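4. What the commenters were up to

By this point I had 267 comment threads saved from celebrity parents' accounts, and I'll admit I'd started reading them over breakfast like a serial. My plan going in was simple. I wanted to know what happens when a famous mother or father posts a picture of their kid and strangers decide something is off about it (the hair, the shoes, the bedtime, the snack, you name it). Marek Šindelář had already built the coding sheet for our earlier study of wedding posts, so I borrowed it, crossed out everything to do with cake, and got going.

The first surprise was how polite the openings are. A scolding comment hardly ever starts with the scolding. It starts with "she's gorgeous, but" or "love you guys, just a thought," and then in comes the complaint. I started calling these cushioned comments, and the name stuck, mostly because Gladys Chávez laughed at it and then used it in a talk before I could. She was my second coder, and we disagreed plenty! Our worst fights were over emoji. I read a lone raised eyebrow as criticism; she read it as curiosity. We ended up coding a lone emoji as neutral unless the person came back and added words, and I still think I was right.

I sorted the complaints into 8 topics. Clothes and hair came out on top, which fits what Emília Holub found in her interviews with fans of the singer she calls Lerkell. (She uses made-up handles for all her celebrities, and I've followed her habit, so the actress in my own data is Wallari and the retired skater is Plela.) Food was next. Screen time was far lower than I'd bet on, and safety, the one topic where I'd half expect a stranger to speak up, sat near the bottom of the pile.

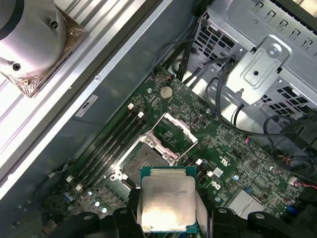 Figure 1.

Now, who answers back? I had pictured the parent wading in with a sharp reply, since those are the ones the gossip sites pick up. In my threads the star stayed quiet nearly every time. The answering was done by other fans, and they're fast. Under one of Wallari's posts from June, a remark about her son's long hair had drawn a pile of replies before lunch, and by evening people were arguing about their own sons' hair and had stopped mentioning hers. I loved that thread. Half of it was baby-photo nostalgia and somebody was trading tips for detangling curls.

That drift turns out to matter for how we count things. If I code a whole thread as "hostile" from its first few comments, I miss the part where it becomes a chat between parents who've never met. Hatem El-Sayed warned me about this when I showed him my early notes, and I went back and recoded by stretch instead of by thread, taking 3 stretches from each one: opening, middle, tail. It was a lot of rereading. The openings were the crabbiest and the tails were the friendliest, with one big exception, which I'll get to.

The exception is the threads that got picked up by a gossip site. Once an outside story runs a headline about "fans slamming" a parent, new people show up who don't follow the account at all. They haven't seen the last year of posts, they don't know the in-jokes, and they write as if the celebrity will be reading. One of Plela's threads sat at a sleepy size for a day and then jumped to about 3,000 comments after a write-up that quoted two of them. I read every last one, and the late arrivals mostly quoted the article back at each other. Subramaniam's idea of the borrowed audience works nicely for this group, though that work was on reality show forums and the fit isn't perfect.

I should say what I left out. I skipped anything in a language I can't read well, and I skipped accounts run openly by a manager, because the replies there feel different and I didn't trust myself to compare them. Jouko Koskela thinks the managed accounts are the more interesting ones. He may be right, and he's welcome to my leftovers. I also didn't contact any commenters, so when I say somebody "meant" something kindly, I'm going by the words on the screen and whatever they wrote next. The next section takes up the replies that the parents did write, few as they are.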